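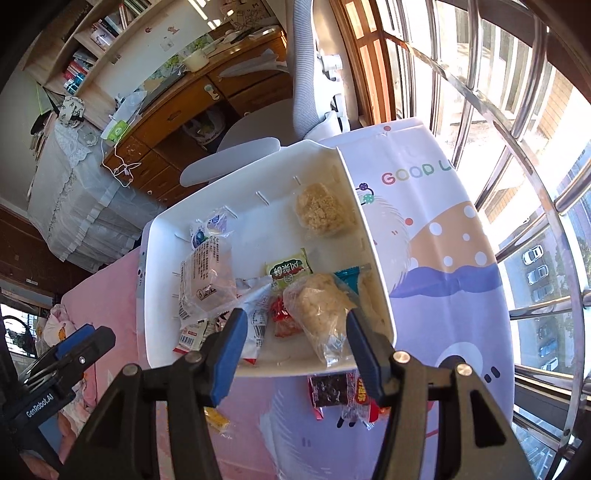 Ticket 172
Product: GenRobot.AI hand-held gripper, pair, trial kit
Opened by: Riet Dierckx, Wistberg
Handled by: Wouter Wuyts, Groen support
Status: open, waiting on customer
Opened: March 15, 2022

Problem as reported
Right unit loses its width reading when the jaws open all the way. The value drops to zero, stays there for 3 or 4 seconds, then comes back. Left unit is fine. Task is sorting wrapped snacks and bread in a white plastic tray. Both units are on firmware from January.

Wuyts
Please swap the cables between left and right and run the same task again. Does the fault move with the cable?

Dierckx
Swapped. Fault stays with the right unit. I also tried it with nothing in the jaws, same result. It only happens at full open. Picking up the bread roll in its bag is no problem once the fingers start to close.

Wuyts
Thanks. That points to the end stop setting. Open the Skemden tool, go to Calibration, and read me the raw value at full open. It should be under 2,000.

Dierckx
It goes over, then the number blanks out.

Wuyts
Then the stop is set too wide and the reading runs out of range. Steps:
1. Power off the right unit.
2. Check that the blue pads sit flat on the fingers.
3. Power on with the jaws closed.
4. Run Calibration, right unit only. Open slowly and hold until it beeps.
5. Save, then restart the tool.

Dierckx
Pads are flat. Step 4 gave no beep the first time, but it did on the second. Saved. I have not done a full session yet.

Wuyts
Send the log after your next session. If it drops out again, we will replace the unit under the trial terms. Your trial period is paused until then.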